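Hekum hall adds glassware to its hire list for members

Members of the Hekum Social Rooms will be able to borrow stemmed glasses and display racks for private functions from July, following a decision taken at Monday's meeting. The scheme extends the existing loan of crockery and table linen, and is open to any household that has held membership for at least 20 weeks.

The glasses are to be lent with gold-coloured wire racks, which may be placed on a side table or at the centre of a buffet. Members have asked for some time for a better arrangement than the cardboard boxes kept under the stage, from which glasses were frequently returned in the wrong sets.

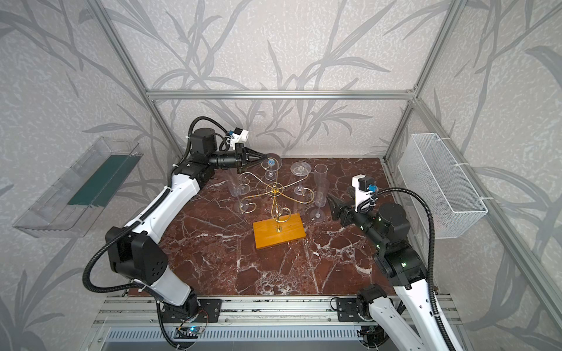 A stemmed glass with a blue heart decoration, on the marble tabletop.

Each loan will carry a deposit of £27, refundable in full when the glasses and rack are returned clean. Breakages should be reported on the form supplied. Borrowers are asked to lift the glasses off before carrying a rack from one room to another, and to keep the scrolled arms clear of tablecloths and curtains.

The choice of plastic flutes was discussed at length. The Fontana Room has a hard floor, and glass has been excluded from the terrace for several summers. Clear plastic flutes will therefore be offered for outdoor use and for children's parties – they are to be rinsed by hand and must not be put through the kitchen dishwasher. Flutes should be dried before they go back on the rack.
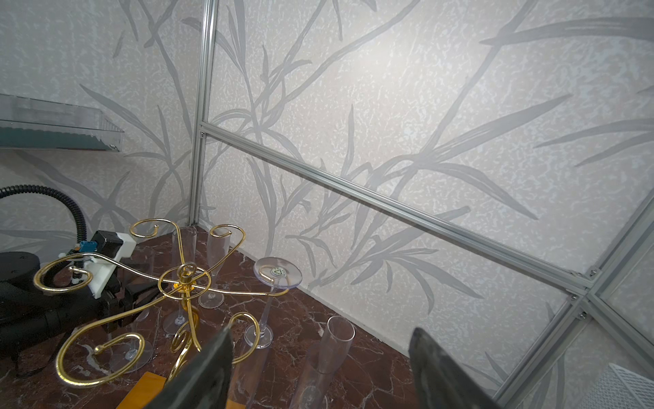 Vasco Lobo told the meeting that he would sooner see plastic on every table than sweep up after another wedding, though he asked that the toasts at the Kirkow supper be allowed proper glass as before.

A written guide to setting out the racks will be kept with the booking diary. It recommends filling opposite sides in turn, so that the weight stays even, and leaving the central post free for lifting. Racks should stand on a firm, level surface, away from the edge and out of the path of anyone serving.

The meeting also agreed that sets may be reserved up to 50 days in advance. Requests for larger events will be considered separately – the rooms are licensed for 67 seated guests, and priority will be given to functions held on the premises.
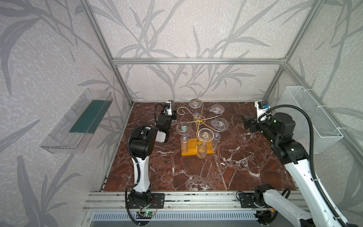 Gonçalo Torres asked whether the deposit might be waived for funeral teas, which are often arranged at short notice, and was told that the point would be taken up at the next meeting.

Booking forms are available from the office between 10 am and noon. Existing reservations for crockery and linen are not affected.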